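Chapter 9
Looking After the Bench Cell

What you will need from earlier chapters: the lockout steps (Chapter 2), tool frames (Chapter 5), and some patience, which we never got around to giving a chapter.

Most books on robot cells end on the day the cell first runs. There is a photograph of people in clean shirts, somebody presses a green button, and the arm does what it was bought to do. The years that follow get an appendix. We have turned that around, and the rest of this book is about the years.

The cell we will follow sits in the recycling hall at Dindport. It is a single arm on a steel bench, with a two-fingered gripper and a small camera at the wrist, and its work is taking apart old office computers. It was put together by Tramico, a firm that had until then mostly built machines for packing biscuits. A biscuit is a forgiving thing to pick up. It has no cables, and every biscuit in a batch has read the same drawing.

A retired desktop computer has been somewhere. It has been opened by people in a hurry, and parts have gone missing from it. The cell has to cope with whatever arrives on the bench, and so does whoever looks after the cell. In practice that means a good deal of the maintenance work goes into the gripper and the camera, while the big expensive joints, which everyone worries about, mostly ask for a wipe and an inspection in October.
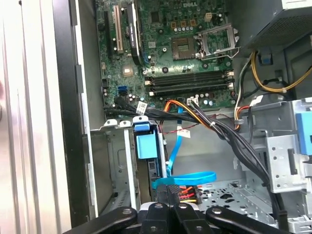

Cables deserve a word early on, as they will take up most of your afternoons. An arm is good at knowing where its own fingers are and very poor at guessing where a bundle of wire will go when it is tugged. Inside a case a cable can lie across the board, loop over a drive cage, or curl up in the space the fingers were meant to use. Software can help with this. So can fingertips in good order, and these cost less.

9.1 What wears, and in what order

The fingertips go first. They close on sheet-metal edges and plastic latches all day, and the gripping face slowly turns from flat to slightly round. A rounded face still holds a memory module. It holds a connector until the connector resists, and then it lets go with a small click that you will learn to hear from the far end of the hall.

Next come the pivots. Each finger is carried on short links, and each link turns on a pin. A little play at a pin becomes rather more play at the tip. The standard mistake is to notice the tip wandering and correct the tool frame to suit. This works beautifully until the finger leans the other way.

The camera comes third. It seldom breaks. It gets dusty, since old computers are in large part a way of storing dust, and it gets knocked. A camera that has turned slightly on its mount gives a sharp, bright, thoroughly convincing picture of a world a few millimeters to the left of the real one.

9.2 The order of checks

Work from the fingertip back toward the arm. The logbook at Dindport has an entry dated 26/07/2018 which reads, in full, "Recalibrated camera. Recalibrated camera. Finger loose." You can learn a lot from that entry, and it took its writer a whole shift to compose.

Lock the cell out before you put a hand near the gripper. Then:

Clean both gripping faces and look at them from the side.
Hold each finger at the tip and rock it gently. Note any play in the log, including play you have decided to live with.
Check the link bolts with the torque driver. Do not check them with your opinion.
Clean the lens, then the light, then the lens again.
Restore power and run the Drimby plate, the dotted calibration target kept in the drawer under the bench.

The Drimby routine moves the wrist through 22 poses and reports a single error score out of 100, where low is good. At Dindport a score of 17 or under is accepted. Anything higher sends you back to the start of the list, however close it is to lunch.

One caution about the plate. It must lie flat, and it must be the plate. A photocopy of it was in use for part of one winter, and the cell spent those weeks gripping the air beside things with great confidence.

9.3 Replacing a fingertip

Tips are changed in pairs. A new tip opposite an old one will close off center, and the part being held will swing toward the worn side as it is lifted. The spares come in a flat tray marked Zawadzka, left and right together, and the two look alike until they are fitted the wrong way around.

Open the gripper fully before locking out. If you forget, you will find the screws facing each other across a gap that no driver in the building will enter.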